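# How to clean and prepare a gray sheet-metal bin with sloped walls

by Naveen Srivastava, 12/6/20

I have three of these shallow metal trays in my workshop in Punthorpe, and I use them for sorting screws, washers and small castings. The sloped walls bring everything down to the flat floor, so parts do not hide in the corners. But after one or two years they collect dust, and some of them get rust. Below is my way of making a used one good again. It takes one evening, plus the drying.

## What you need

- a soft brush and a dry cloth
- warm water with a little dish soap
- white vinegar
- fine sandpaper, 600 grit
- coarser paper, 100 grit, only for bad rust
- clear metal lacquer (I use the one from Kullholm, any similar is fine)
- rubber gloves

## 1. Empty it and brush it

Take out all the parts and keep them in a box with a lid. Brush from the top rim down to the floor, one wall after the other. Do not start with water, it makes a gray paste with the dust and the paste goes into every scratch.

If your bin has small holes in the floor, push the brush through them from both sides. Mine were full of old grease.

## 2. Look for the rust

Put the bin on a table at a height where you can look straight down into it. A lamp from the side helps very much. Rust likes to begin on the floor close to a wall, where the slope ends and water can stay.

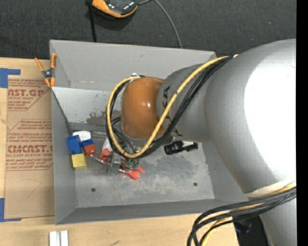
Touch the brown place with a dry finger. If it feels smooth, it is probably only a stain and vinegar will be enough. If it feels rough, you will need the paper also.

## 3. Vinegar

Wet a piece of cloth with vinegar, lay it on the rust and leave it for one hour. Then rub with the 600 paper in small circles. I start with the fine paper always, and take the 100 only when I see no change after some minutes - it leaves marks that you will have to smooth later.

## 4. Wash and dry

Wash the complete bin with the soap water, rinse it and dry it immediately with the cloth. Stand it on its side overnight so the holes and the folds can dry too.

## 5. Lacquer

Two thin coats on the floor and the lower part of the walls. Keep the holes open with a toothpick while the lacquer is still wet. Scuffs you can leave, they do no harm to the parts.

Wait a full day before you put anything heavy inside. On my second bin I waited only three hours and the washers left rings in the lacquer, which are still there.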